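Gripper swap thread, October. Two finger sets, one desk, not enough coffee. 1/

Quick recap for anyone new. Tukex sent us the black wedge fingers, Ralside has the soft pads we've been using since spring. Same arm, same controller (Pyo), only the fingers change. Gun-woo Seol wrote the task list, blame him for the hard ones. 2/

Test item is the clear pen holder. Everybody's easy demo is a foam cube. Clear plastic with a slanted rim is where depth cameras go to cry. 3/
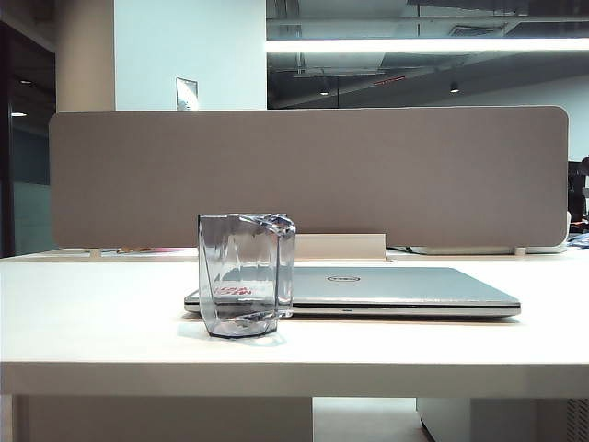

Fixed cam view. Pen holder, laptop, desk divider.

Overhead lights left on, on purpose. Yes the reflections are bad. Offices have lights. 4/

Depth off the fixed cam: basically holes where the walls should be. Turned it off and went RGB only, wrist plus fixed. Trained on 1,000 demos, same set for both fingers. Joon-young Jeon thinks thats too few. We'll see. 5/

Tapered tips are nice for getting in next to a rim. Less forgiving on angle tho. Pads let you be sloppy. 6/

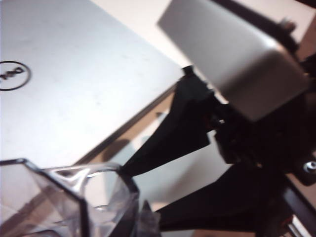

Wrist cam, black fingers either side of the rim.

Things I want from a wrist cam after this week: shorter exposure, and a mount that doesn't need three hex keys. Blur on the close-in moves is real. Dropping exposure to 60 percent of default next, gain up to match. 7/

Also the laptop stays. Shiny lid behind a see-through object, good stress test. The policy likes to look at the Dell logo, checked the attention maps lol 8/
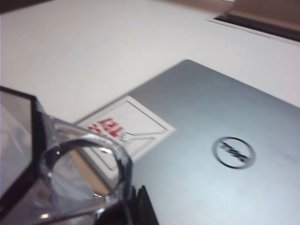
1 min read

Wrist view with the lid filling most of the lower right. Sticker, logo, clear plastic in the corner, all fighting for pixels. If your encoder is small this is where it shows. 9/

Logs so far: 2,565 clips kept, 3,239 recorded. Most of the tossed ones were dropped frames on the controller side, so Pyo folks pls check your dms. 10/

Leaning Tukex for thin rims, Ralside for evrything else. Not final. Ovach fingers are up next, same pen holder, same list. 11/

Someone asked about price, no idea, ask them. Camera settings go up tonight when I find the right file.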